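A gripper for the sewing table

Svenja Harms and Sieglinde Lenz share a workshop behind the old Mühlbauer bakery. Since October they are building a small arm there which should put thread spools back into a rack. They call it Sondance.

I ask first why they began with a simulation. "Because I broke two servos in one evening," says Harms. "In the computer I can make the same mistake 1000 times and it costs only electricity."

Lenz, who was a tailor for many years, was not convinced at the start. "I wanted to hold something in my hand," she says. "But then Svenja changed the depth of the rack in a few minutes. With plywood I would need a whole afternoon – and a new saw blade."

The real arm is still on the bench, with 7 joints and a lot of tape. Its controller failed twice in the cold, and a new one was 209 euros. They paid half each.

The model of the rack was drawn by Lenz herself, her first drawing on a computer. She chose the turquoise. "The grey one made me sad," she says. For now the rack stays empty, and they work only on the way the black finger comes near to it over the white table.

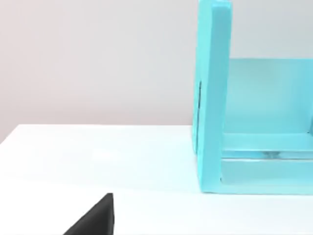
What comes next

The spools must be added to the model, and Harms wants to try 40 different starting positions. Lenz has another wish. "It should be quiet," she says. "I listen to the radio when I sew."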